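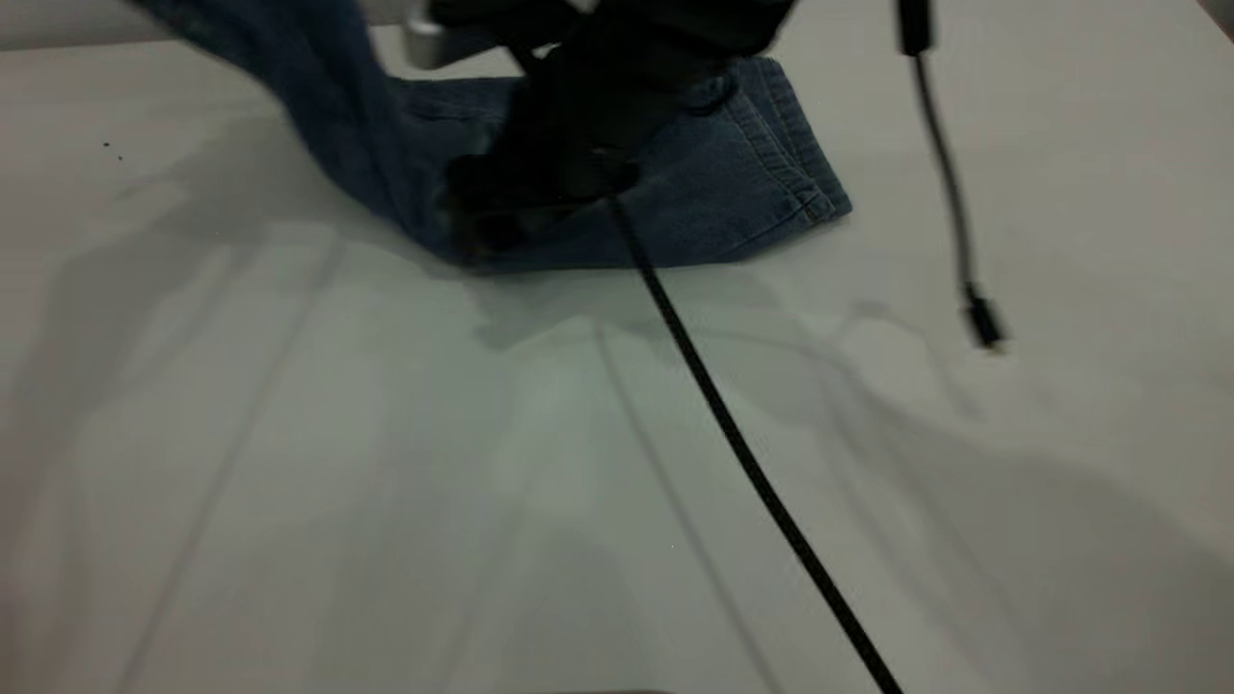 Jeans, mid-fold, white table

kcronin: Halves, then thirds. One leg is still putting up a fight.

potia19: Thirds is for jumpers. Jeans get hung by the hem.

kcronin: On what rail? I've got 60 cm of wardrobe and a husband.

Boonmee C: Potia's wrong, hems go wavy. Fold in half, roll from the waist, stand them in a drawer.

potia19: Mine have hung since February. No waves.

Boonmee C: You iron them, don't you.

potia19: That's between me and the ironing board.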